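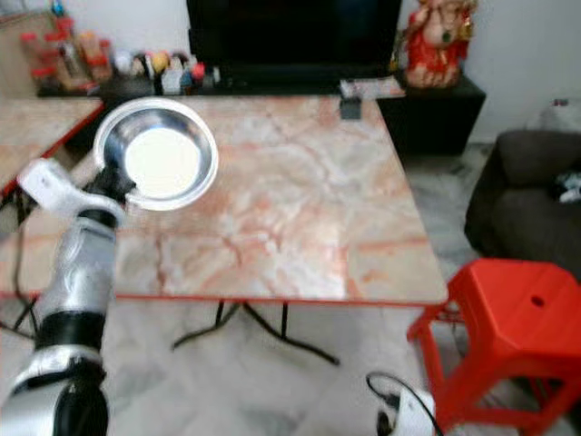 Fouad Kabbaj wrote to us in November to say that he had read the whole of our website and still could not tell whether we were a catering college or a place for people who want to make a decent supper. He had a point, and we have rewritten the page.

About Jarevberg Cookery School

We teach ordinary home cooking to adults. We are not a catering college and we do not award qualifications. Most of the people who come to us can already cook a few things and would like to cook a few more. Some have never cooked at all. A smaller number cook very well and come for one subject, usually bread or pastry.

The school is at 112 Kordestani Road, Erkdale. We run evening courses, daytime courses and single-day classes. Groups are small and every class is taught by one teacher from beginning to end.

How the school started

Nouhaila Zerouali opened the school after several years of giving lessons in other people's kitchens. She would arrive with two bags of shopping and teach whoever lived there, on whatever cooker they had. She learned a lot from this about what home kitchens are like. Ovens run hot on one side. Scales have flat batteries. The only sharp knife in the house is often a bread knife.

When the lessons outgrew the bags she took a lease on the ground floor in Kordestani Road. It had been a carpet showroom and had good light at the front and no drains at the back. Putting in the drains took most of the first summer. The first course was six evenings on soups, stews and pulses, and it is still on the timetable in much the same form, apart from the week on barley, which was split in two.

The name comes from the hill behind the town, which you can see from the front step. People sometimes ask if we teach Scandinavian food. We have a day class on rye bread and pickled fish, but that is the extent of it.

What we teach

Everyday Cooking is our main course and the one we suggest for beginners. It covers knife work, eggs, rice, roasting a chicken, a basic white sauce, dried beans, simple fish and a handful of puddings. You will cook at every session and eat what you make. There is a short printed sheet each week, with the recipe on one side and room for notes on the other.

Second Course is for people who have finished Everyday Cooking or who are at that level already. It moves a little faster and spends more time on seasoning, on cooking without a recipe and on getting three or four dishes ready for the same moment. The last session is a full meal planned by the group.

Bread runs in the daytime only. Dough does not fit well into an evening, and we tried it for two terms before giving up. Students make a white tin loaf, a wholemeal loaf, flatbreads, rolls and a slow dough that is started at one session and baked at the next.

Moroccan Home Cooking is taught by Nouhaila and is drawn from what she grew up eating. It includes couscous steamed properly over the pot, lentils with preserved lemon, several cooked salads, and a fish dish that changes with what the market has. Students are asked to bring an apron and a large jar with a lid, as the lemons go home with you and need a month in the cupboard.

Cooking for One is a short course, and it fills first. It deals with shopping in small amounts, using up half a cabbage, what freezes and what does not, and recipes cut down so that they still work. A cake recipe divided by four is harder than it sounds.

We also run single days on pastry, jam and marmalade, curries, and cooking with children. Dates for these go up at the start of each term.

Our kitchens

There are 3 teaching kitchens, all on the ground floor. The front kitchen is the largest and is used for Everyday Cooking and the day classes. The middle kitchen has the bread ovens. The back kitchen is the quietest and has lower worktops, with space beneath them for a wheelchair or a stool.
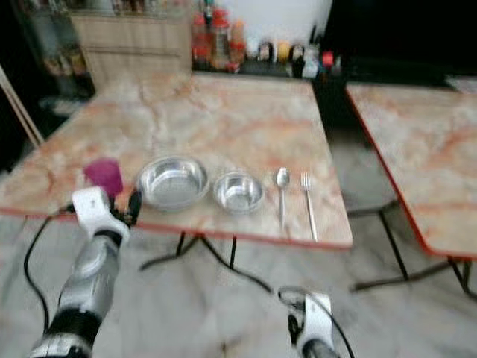

Cookers are a mixture of gas and electric, and at your first session we will ask which you have at home and put you on the same sort if we can. Pans, knives, boards and bowls are provided. You are welcome to bring your own knife, and the teacher will show you how to sharpen it.

Each student has a place at a worktop, and ingredients are weighed out before class only in the first two weeks of Everyday Cooking. After that you weigh your own. We ask everyone to wash up what they have used. Tea towels are laundered by us.

How we teach

The teacher cooks the dish first, from start to finish, talking through it. Then students cook it. Questions can be asked at any point, including the ones people tend to save for the end. We would sooner stop and look at a pan together than have someone carry on worrying about it.

We use metric weights, with spoons for small amounts. Recipes are tested by two people before they are handed out, one of whom must not have made the dish before. If a recipe on an old sheet turns out to be wrong we correct it and email everybody who was given it. The most recent correction was to the treacle tart, which needed ten more minutes.

There is no test and no homework. Teachers do suggest making the dish again at home within the week, while it is fresh in your mind. Students who do this get on noticeably faster.

Where the food comes from

Vegetables and eggs come from Erkdale market, and so does most of the fish. Flour comes from Reduvero, a small mill on the far side of the hill, in a building with the date 1607 cut above its door. We buy their plain, strong white, wholemeal and rye, and sell them in the office in paper bags. Dry goods are bought in bulk. We do not use anything that students would have trouble finding in a normal shop, except in a few of the day classes, where the sheet will tell you where to look.

Please tell us about allergies and anything you do not eat when you book. We can adapt nearly all of the Everyday Cooking recipes. Bread is more difficult, and we cannot offer a flour-free place in the middle kitchen. Vegetarian students are catered for on every course and cook a dish of their own when the rest of the group is cooking meat.

Fees and free places

Fees include ingredients, recipe sheets and the use of equipment. They are paid by the term, and can be split into two payments if you ask before the course begins. The fees listed on the booking page apply from 1 December 2023.

We set aside £4000 a year for free and reduced places. To apply, send a few lines to the office saying which course you would like and why. You do not have to send proof of income. Free places are shared across the year, so if one term is full your name is carried to the next unless you tell us otherwise.

If you miss a session you can usually make it up with another group on the same course. If you need to leave a course part way through we refund the sessions you have not had, less the cost of any ingredients already bought.

Who we are

Nouhaila Zerouali runs the school and teaches Moroccan Home Cooking and Second Course. The other teachers work part time and are all experienced home cooks. Two came to us from restaurants and one from a primary school kitchen. New teachers sit in on a full course before they take one of their own.

The office deals with bookings, gift vouchers and lost property. Containers left behind are kept until the end of term and then given away, so please put your name on the lid.

Visiting

You can look round before you book. Ring or email the office and we will find a time between classes. The entrance is level with the pavement. The nearest bus stop is outside the library, two minutes' walk away, and there is a bicycle rack in the yard. Parking in Kordestani Road is for residents until six in the evening. The car park behind the market is the better choice for daytime classes, but it fills early on market days.

The office is closed for two weeks in August and between Christmas and New Year. Messages left in those weeks are answered in the order they arrived.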